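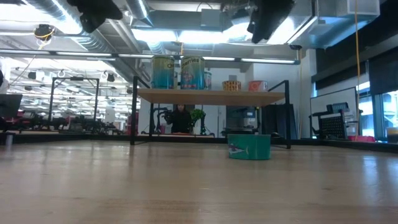
October, notebook, Bitine range work

Started 7:40 a.m. Car on the lift side of the shop, plugged in overnight on the Lenesgate wall unit, dash says full and promises more miles than it has ever given me. I've stopped believing that number. It is worked out from how the last driver drove, and the last driver was Treasa, who goes down Heffernan hill in low and coasts to every light like she's paying for the electrons herself.

What I want to settle: does the Dastik software update do anything for electric range on the plug-in, or does it only change what the screen says? The sales sheet says it "improves usable range." Usable is a word that can mean whatever you want. If they opened up a bit more of the battery at the bottom, fine, say so. If they changed the guess-o-meter, I don't want to hear about it from customers for the next year.

Setup. Same loop as before, out past the water tower, up Heffernan, back by the river road. Tires at door-sticker pressure, checked cold with the shop gauge and not the one in my glove box that reads whatever it feels like. Climate off, windows up, one person in the car. Odometer trip meter zeroed at the gate. Energy in from the wall taken off the Lenesgate meter, and I wrote the numbers down by hand. The app rounds, and it rounds differently in the weekly view, which I have complained about before.

Old software, three runs. Gas engine came on at nearly the same spot all three times, just past the bridge, within sight of the feed store sign. That's better repeatability than I expected and it made me a little suspicious, so I looked at whether the route has a climb there that would kick the engine on anyway. It does, a short one. So "same spot" may only mean "the car was nearly empty and then it met a hill." Need to keep that in mind before anyone gets excited about where it lands on the new software.

Update install. Took forever. It hung at the same screen twice and I had to pull the 12-volt charger off and put it back. Instructions say to leave a charger on the 12-volt the whole time and they're right about that. After the second try it went through. Cleared the leftover codes: one for lost communication with the charge module, which I'd expect after yanking power, and one for the active grille shutter that was there before. The shutter code has been there since we got the car. Treasa thinks the motor is lazy in the morning. I think the connector is green inside. Neither of us has taken the bumper off to find out.

New software, first run. Dash claims 11 more miles at the gate than it did yesterday. Nothing else changed. Same charge, same tires, same driver. I don't buy it. A battery does not grow overnight. Drove the loop. Engine came on past the feed store, farther along than the old runs but nowhere near 11 miles farther. Call it one good stretch of road. It also happens to be the flat part after the climb, so once the car got over the top it was always going to go a bit longer. See above about the hill.

Recharge from the wall after that run took slightly more than the old average. That fits with them letting it go a little deeper. Also fits with the shop being colder. I can't tell these apart with one run and I'm not going to pretend to.

Eyerusalem came by before lunch and read over my shoulder. Her objections, written down so I can't forget them conveniently:

I drove the old runs in the afternoon and the new one in the morning. Pack temperature won't match. She's right. I should have logged it off the scan tool and I only did it on the last two.

The regen feels stronger after the update. If it's really grabbing more on the way down Heffernan, that would show up as range with no change to the battery window at all. Good point, hadn't thought of it. I did notice I was touching the brake less at the stop sign, and put it down to traffic.

She also thinks the loop is too short to say anything. Disagree. The loop is long enough to empty the pack. What it's too short for is averaging out the wind.

Fuel side, since somebody will ask. Once the engine was running I saw no difference, and I wouldn't expect one. The owner who started all this says his gas mileage went up after the update at the other shop. He also switched to a different set of tires the same week. I asked him which tires and he said "the good ones."

Odd thing: the trip energy screen and the wall meter have never agreed, and after the update they disagree more. Charging losses explain part of the gap. They don't explain why the gap moved. If the screen is now counting differently, then anyone comparing before and after off the dash is comparing two different rulers. This is my leading theory for most of the happy reports people are passing around.

Battery reads 100 percent on the dash at full, same as before. Scan tool shows raw charge well short of that at the top, and the top hasn't moved. Bottom value I only caught once on the old software, so no comparison. Annoying.

Parts note while I'm here: invoice 1282, cabin filter and wiper blades, got billed to this car and belongs to the gray sedan. Fix before month end.

To do:
Two more runs on the new software, afternoon, pack temp logged at start and at engine-on.
Record raw charge when the engine kicks in, every time, even if it's raining and I want to go home.
Run the loop backward once so the climb comes early.
Ask Treasa to drive one without telling her which software is on it. She'll guess, but still.
Pull the bumper and look at the shutter connector.

Where I stand at 4:15 p.m.: maybe a small real gain, mostly a new number on a screen. I told the front desk not to promise anybody miles. Car is back on the charger, key's on the hook, trip meter not reset, please leave it alone.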